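Sortie d'octobre : le sommet d'Indby par le versant nord

Pour la sortie d'octobre, nous reprenons un itinéraire que le club n'avait plus au programme depuis quatre ans. La piste forestière avait été coupée par un glissement de terrain au-dessus du hameau de Batar. Elle est rouverte aux voitures jusqu'au deuxième parking, et le sentier a été rebalisé en jaune sur toute la partie basse.

Le sommet d'Indby culmine à 1399 mètres. Depuis le parking supérieur, il reste 700 mètres de dénivelé, à faire en trois heures au pas du groupe. La montée est régulière, sauf un passage raide sous le col où l'on met parfois les mains. Rien d'exposé, mais les cailloux roulent et les bâtons y gênent plus qu'ils n'aident.
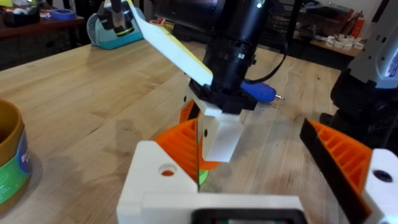 Accès en voiture. Quitter la départementale à l'entrée de Batar, juste après le pont, et prendre à gauche la route de la scierie. Remettre le compteur à zéro au pont. Au kilomètre 2, laisser à droite le chemin du réservoir. Au kilomètre 5, la route devient une piste. Le premier parking est petit et sert aux forestiers, merci de ne pas s'y garer. Le second se trouve 300 mètres plus loin, après la barrière, qui doit être refermée derrière la dernière voiture. Covoiturage vivement conseillé : on y range huit véhicules, pas davantage.

Le départ à pied est fixé à 8 h 15. Ceux qui viennent de la vallée peuvent se retrouver à 7 h devant le local pour se répartir dans les voitures. 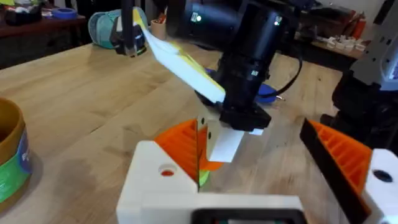
L'itinéraire

Du parking, suivre la piste jusqu'à la cabane de Cureck, fermée mais dont l'auvent permet de s'abriter. Le sentier part derrière la cabane et entre dans la hêtraie. On le quitte à la sortie du bois, devant un gros bloc marqué d'un trait jaune, pour monter à droite vers le col. Attention, une trace très nette continue tout droit vers les anciennes ardoisières ; deux groupes s'y sont engagés par erreur l'an dernier.

Au col, prendre l'arête à gauche. Il reste quelque 200 mètres de dénivelé dans l'herbe, puis dans les pierres. Le cairn n'est pas le point le plus haut : le vrai sommet est un peu plus à l'est, au bout du replat.

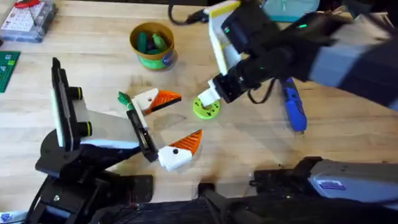
La descente se fait par le même chemin. La variante par le vallon de Tsang, indiquée sur l'ancienne carte, est à éviter. La passerelle du bas a été emportée et le torrent se traverse mal dès qu'il a plu. Chih-ming Chu est allé reconnaître les deux côtés en septembre et déconseille aussi la traversée plus haut, où les berges sont minées.

Prévoir deux litres d'eau par personne, car la source de la cabane est à sec depuis l'été. Il faut aussi une veste coupe-vent, des gants, une frontale et un pique-nique. Les chiens sont admis en laisse jusqu'à la cabane, interdits au-delà à cause des troupeaux encore en estive.

Inscriptions auprès de Chih-ming Chu, au local ou par téléphone, avant la veille au soir. En cas de pluie ou de vent supérieur à 70 km/h annoncé sur les crêtes, la sortie est remplacée par le tour du lac de Batar, même heure et même lieu de rendez-vous.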